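Home Latest Features Workshop Money Letters Subscribe

What the quote leaves out

A year of buying robot kit on a small firm's budget, and what I'd put on the spreadsheet first next time
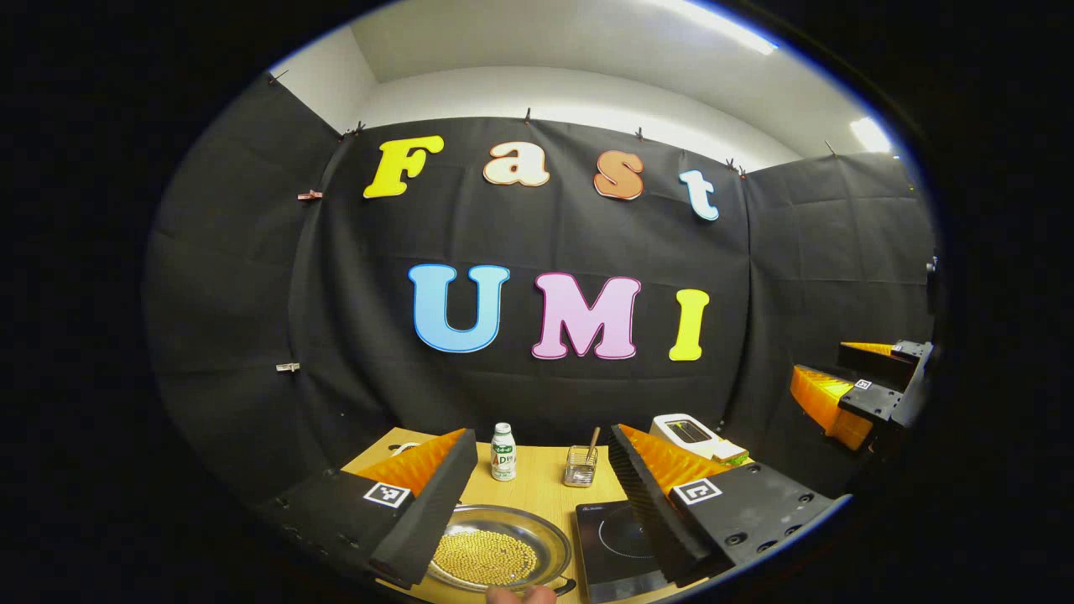

The bit everybody skips

I'd like to tell you that we planned our equipment spending carefully, with a proper list and a proper meeting. What we had was an email from Dumar with a price in it, a boss in a good mood, and me saying "yes, go on then" before lunch. That was in June last year. I've spent a fair part of my working life since then finding out what I'd said yes to!

I do the buying for Ospina, where we teach robots kitchen jobs and small table-top jobs by collecting demonstrations from people holding grippers. I'm not an engineer. I came to it from ordering catering supplies, which has been more use than you might think, and I can read an invoice faster than anyone in the building. So this is a piece about money, mostly, and about the boring things that money gets spent on after the exciting thing has arrived.

The grippers were the easy part. Everybody wanted them, everybody had an opinion about them, and we went back and forth between Dumar and Flitum for weeks over finger pads and warranty terms. Dumar won in the end on delivery time and because their spare parts list had prices next to every line (Flitum's said "on request", and I have never in my life been pleased by what came back after a request).

Then the boxes came, and we had nowhere sensible to use them.

Somewhere to work

My original budget had one line for "space", and the figure next to it was a guess. I'd pictured a table. You need a table, of course, and ours has a nice pale wooden top, but then you need something behind it and to either side so that the background stays put from one day to the next. We went for black fabric, held up along the top with little clips. Cheap as anything. The clips cost us £11 and I would put them down as the best value purchase of the whole year, although the fabric does crease and I'm still arguing with myself about buying a steamer.

The big coloured letters on it, spelling out Fast UMI, make the place much more cheerful. I'm all for that. If people are going to stand at a table repeating the same movement for an afternoon, a bit of yellow and pink on the wall is money well spent.

Lighting I got wrong. I'd assumed ceiling lights were ceiling lights and came with the ceiling, and so they do, but nobody had checked what they did to a shiny cooktop or a steel plate. If you take one practical tip from me, go and stand in your room with the glossiest thing you own before you sign for anything. It's free and it takes a minute.

The shopping trolley problem

Now then, props. This is where my old job came back to haunt me. A gripper needs something to grip, and the things it grips are ordinary household things, and ordinary household things add up like you wouldn't believe. A white toaster. A black induction cooktop. A wire-mesh basket, a steel plate with a rim, a little white bottle with a green cap. And beads, a whole pile of small gold-coloured ones, which make a good test of anybody's patience.

None of these would make you blink on its own. But I went through the receipts last month and we'd spent £521 on this sort of thing in petty cash, in dribs and drabs, with no line in the budget for any of it. I'd approved every single one! It was always a few pounds here and a few pounds there, and somebody always needed it by the afternoon.

So now we have a props line. I set it at £40 a month for each table, and anything above that has to wait for the next month or come with a good argument. The team grumbled for a week or two. Then they started swapping things between tables, which they could have done all along.

Two tips on props, while I'm at it. Buy two of anything you'd be upset to lose, at the same time and from the same shop, because shops change their ranges and your second toaster will be a different toaster. And keep food separate in the accounts. A loaf of bread is a consumable and a toaster isn't, and your accountant will thank you for knowing the difference before the year end.

One gripper or two?

This was our biggest row. The cautious half of the office wanted a single gripper and the option of another later. The rest wanted a pair from the start, and plenty of jobs do need two hands (try holding a basket still with nothing). I sat in the cautious half and I was wrong. Ordering separately would have meant two delivery charges, two lots of setting up and a gap where half our jobs couldn't be tried.

Where I was right, and I'd like that in print, was on wear. Pads and the orange ridged finger sections are the parts that get handled and knocked about, so I asked for a spares kit to be put on the first order. It added £47 and I had to defend it twice. I'd do it again tomorrow. Ask your supplier which parts they post out most often, and watch whether they answer straight away.

Printed markers are another one. Each finger carries a little black-and-white square, and I had no idea they mattered until I suggested saving money by printing replacements on the office machine. I was put right quite firmly. Leave that decision to the people who use them.

Software, and the thing with the renewal

We took on Zirnico for storing and sorting the recordings, and I like it, but please read the renewal terms on anything of this kind. Ours was priced on the amount stored. Our amount stored went up every single day, that being the whole idea, and I'd budgeted as if it would sit still. I rang up, we had a reasonable chat, and we're on a flat yearly rate now with a limit we review at the halfway mark. I should have made that call before signing.

What next year looks like

I'm doing the new plan as I write this, and it's a different animal. Machines get one section. The room gets its own, with fabric, lights, table and sockets all listed (do count your sockets if you're having a cooktop and a toaster within reach of each other, and ask an electrician about the load). Props, spares and storage each have a line, and there's a pot over on the right for things I haven't thought of. My boss asked what was in that last one. I said I'd tell him in the spring.

Flitum have been in touch again too, with a new price list, and this time the spares have numbers next to them. I'm reading it with a cup of tea this afternoon.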